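Jondgate Allotment and Garden Society
Minutes of the November meeting, held in the Plendport Room

Chair: Florencia Ledesma
Minutes: Rania Benmoussa

The meeting opened at 7:05 p.m. The October minutes were approved with one correction: the gate code changes in January, not December.

1. Accounts
The balance stands at $3,020, down from $3,119 last month. The difference is the repair to the lower path. The water bill has not come in yet.

2. Water
The mains supply will be shut off at the end of the month. Members should drain their own hoses. The Yagi pump by the north tank stays in place over winter but needs a cover. Florencia will ask Brunik for a price. It was agreed to spend up to $186 without coming back to the meeting.

3. Compost
The last delivery was poor, with glass and plastic in it. Rania has written to the supplier and asked for a refund. No reply so far. Members who still have bags unopened should leave them by the shed.

4. Plots
Two plots on the east side are vacant. Both will be offered to the waiting list before the new year. A request to keep hens on plot 9 was discussed at length and put off until the rules have been checked.

5. Seed order
Orders close at the next meeting. The bulk discount starts at 300 packets and we are nearly there. Onion sets are to be ordered separately this year.

6. Meeting room
The room is booked through March at the same rate. Tables to be wiped down after the seed swap.

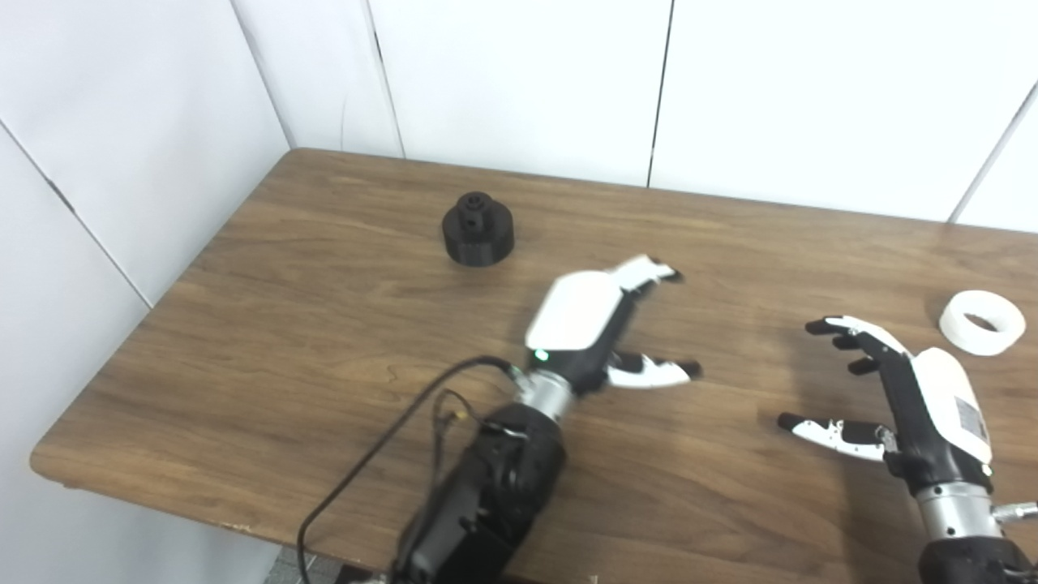 The table by the white wall panels

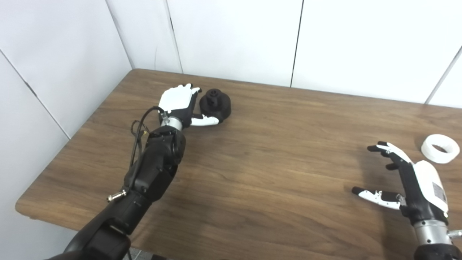
7. Any other business
The north gate is sticking again. Florencia will look at the hinge. A member asked whether bonfires are allowed before dusk. They are not.

The meeting closed at 8:20 p.m.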